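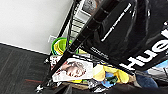 The black metal shelves, Huel bag and green bucket included.

2 min read

I put off sorting these shelves until June, and then it took me 30 minutes. Half a podcast! If you've got a unit like mine that eats everything you set on it, try it my way.

Start with the floppy stuff. Bags slump over whatever is next to them, so pull those out first and you'll see what you really own. Then gather the cleaning cloths and drop them in a bucket (mine is lime green and I love it). Magazines get one small stack – anything you haven't opened since winter goes in the recycling.

Measure before you buy a single container. I once brought home a Trotano crate that was too deep for the shelf, and I was so mad at myself. My Flerker bins are 49 cents apiece from the thrift store and they fit fine.
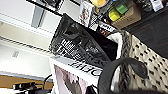 Baskets are my favorite fix for shiny packages that won't stand up by themselves. Pick one with a fabric lining if you can, so the weave doesn't snag things. I'm a sucker for little black spots on cream, and a glossy black package looks good tucked in against them. Boxes can stay outside, since they hold their own shape – turn the printed side out so you can find them again.

Last step: wipe the rails and put the heavy things down low.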